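Trays, tables and the after-lunch clear up

Posted 24 Jul 2025 in Kitchen and Table

Quick one this week, got people coming and the hall floor still needs doing. A few of you asked about trays after the last page so here's everything I do with mine. No particular order.

Get a tray with a rim

Flat ones are useless. Fine for show, then you tip it half an inch going through a door and the fork's on the carpet. You want a raised edge all the way round. Doesn't need to be high, a finger's width does it. Stops things sliding, catches drips, and gives you something to hold when your hands are greasy.

Long ones beat square ones in my house. A long tray sits along one side of the table and leaves the rest free for homework, post, whatever. Measure your sink first though. I didn't, with my first one, and it had to be washed in the bath for years.

Plastic or wood

Plastic for every day. Wipes clean, weighs nothing, you can drop it. Bright colour if you can get it, becuase you'll see the crumbs and you'll see the tray when somebody has left it on the stairs. Wooden trays are lovely but they swell if you leave them in water, so wipe and dry straight off. Never soak. Never the dishwasher, the handles go first.

Plastic gone dull? Bicarb and a drop of washing up liquid, soft cloth, small circles, rinse. Not the green scourer. Scratches hold tea stains and then you've got them for good.

Loading it

Heavy in the middle. Plate first, cup behind the plate, cutlery down at one end where it won't get knocked. Cup handle turned in. If the plate slides about, put a damp square of kitchen paper under it - just damp, not dripping. A folded paper napkin works too but not as well.

Endang Majimbun next door carries everything with a tea towel spread over the whole tray and I've never seen her lose so much as a spoon. I forget to, mostly. She's right.
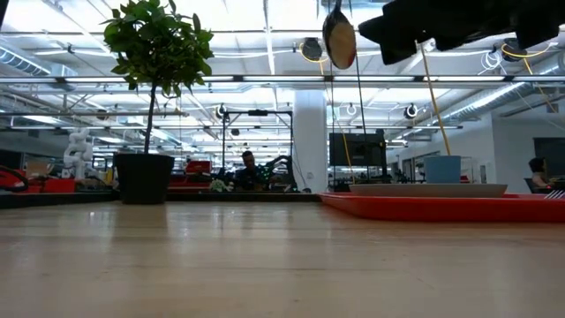 Shallow plates are the ones to watch. Anything with gravy wants a proper bowl, or a plate with a decent lip. Wide shallow ones are for sandwiches, cake, cut fruit, toast. Carry soup in a shallow dish and you'll be washing the tray, the table and your sleeve.

Cups: fill to two thirds if you're going any distance. Go back for more. Quicker than mopping.

Looking after a shiny table top

Pale wood with a gloss on it shows everything. Rings, fingerprints, the smear from the cloth you just wiped it with. What works here:

Dry cloth first to lift the crumbs. Always. Wiping crumbs around wet is like sandpaper.

Then a cloth wrung out hard in warm water with a tiny bit of washing up liquid. Go with the grain, one end to the other.

Then a dry cloth again, straight after. That's the bit everyone skips and it's the bit that gets rid of the smears. An old cotton pillowcase is best, cut into quarters.

No spray polish on top of a gloss finish. Builds up, goes sticky, then the dust sticks to it. If you've already got the build-up, try a little white vinegar in a lot of water on a corner underneath, see how the finish takes it, then do the top if it's alright. Patch test, please. I had a letter once.

White rings from hot cups. If it's fresh, a warm hairdryer on low, keep it moving, few minutes. Sometimes shifts it, sometimes doesn't. Old rings I leave alone and put the fruit bowl over.

Plants on the table

I like something green on a table, and a little tree with a round head is tidier to live with than anything that trails. Trailing things end up in the butter. Thin trunk, leaves up high, you can see past it and talk to people.

Check the pot though. Pots with holes in the bottom will mark wood, doesn't matter how careful you are with the can. Take it to the sink to water it, let it drain for half an hour, wipe the base, put it back. Or a saucer inside an outer pot. Lift it once a week and feel underneath. If it's damp, you've overdone it.

Felt pads on the bottom corners of square pots, the stick-on sort you get for chair legs. Stops the scratching when it gets shoved along to make room. I bought a pack of 18 at Devberg and used half on the chairs, the rest on pots. Replace them when they go flat and hard. Don't use felt if the pot's likely to be damp though, it just holds the wet against the wood - cork's better then.

Glossy leaves want dusting same as a shelf. Damp cloth, hand underneath the leaf, wipe from stalk to tip. No leaf shine, no milk, none of that. And turn the pot a quarter each time you water or the round head goes lopsided towards the window.

Clearing away

One trip, if you can. Scrape on to the top plate, stack by size, cutlery laid flat all pointing the same way. Cups last, round the edge. Then tray straight to the draining board, not the worktop, or it'll still be there tomorrow with a cup on it.

Wash in this order: cups, cutlery, plates, tray. Tray goes last because it's the biggest and it wants the whole sink. Stand it on its long edge to dry, leaning on the tiles. Flat and wet means a puddle in the rim, and then a tide mark.

Small forks get lost. Cake forks, kids' forks, the plastic picnic sort. They go in the bin with the scraps. I keep a jam jar by the sink and the little ones go straight in that before anyone starts scraping. Since the jar we have only lost 2.

Storing trays

Upright, not stacked. Gap beside the fridge, end of a cupboard, a cheap file rack screwed to the inside of a door. If they're stacked flat the one you want is at the bottom, every time. Same for chopping boards and baking sheets.

Bits and bobs

Sticky label residue on a new tray - cooking oil, ten minutes, rub with your thumb, then wash.

Tea stains inside a pale blue or white cup - bicarb paste, old toothbrush. Salt if you've no bicarb.

Somebody at the Brinuscombe market asked how to stop plates chipping in the stack. Paper plates between them, or circles cut from an old tea towel. Takes a minute a plate.

Next time it's table linen, and what I do about candle wax. Had a few questions about the big wipe-clean cloths as well so I'll try and fit those in, but it may have to wait till November when I do the Christmas tables. Send stains to the ususal address.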